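Cleaning the grout between floor tiles without strong products

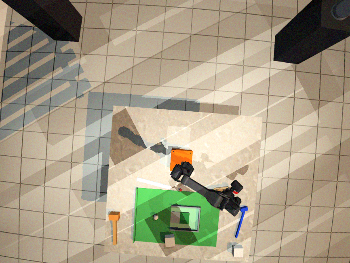 Maritza Cáceres wrote to me that she had scrubbed her kitchen floor with vinegar every month and the lines became more and more rough, like sand. She asked if it is the vinegar or the brush.

Dear Maritza, I think it is the vinegar. Cement grout does not like acid. One time will not destroy it, but every month is too often, and marble or limestone tiles can lose their shine from it as well. Please stop with it and try the following.

What you need
Bicarbonate of soda, a small bowl, an old toothbrush or a narrow grout brush (nylon, never wire), two buckets and some cotton cloths. Old pillowcases are very good for this.

How I do it
First sweep the floor well, also in the corners. Sand and crumbs make mud when they meet water, and the mud goes directly into the lines.

Mix 8 spoons of bicarbonate with a little warm water until you have a paste like thick yoghurt. Make the lines damp with a cloth. Put the paste on with your finger or with the brush, and do only a small piece of floor at one time. I take one metre, more than this and the paste dries before I arrive.

Leave it for 14 minutes. In my first years I left it for 30 and it was hard to remove, with a white film that came back for days.

Brush along the line, with short movements. Do not press strongly. Then wipe with clean water from the first bucket and squeeze the cloth into the second one. Change the water when it is grey. At the end dry everything with a pillowcase.

For grease near the cooker, wash first with a few drops of washing-up liquid in hot water, and use the paste after.

When the grout stays dark
Sometimes it is stained deep inside, and no paste will help. In our old flat in Lagman we had such a corner behind the door. We scraped out the old grout and filled it new, it took one afternoon in June and my knees remembered it for longer. If yours is coming out in crumbs, do the same before you think about colour.

About sealing
A sealer keeps the lines clean for a longer time, but the grout must be completely dry before. I wait nearly two days with the window open. Try it in a hidden place first, under the fridge for example. Wipe the extra from the tiles quickly, otherwise it becomes sticky.

Next time I will write about limescale on taps, which Anselmo Calvo has asked for twice already.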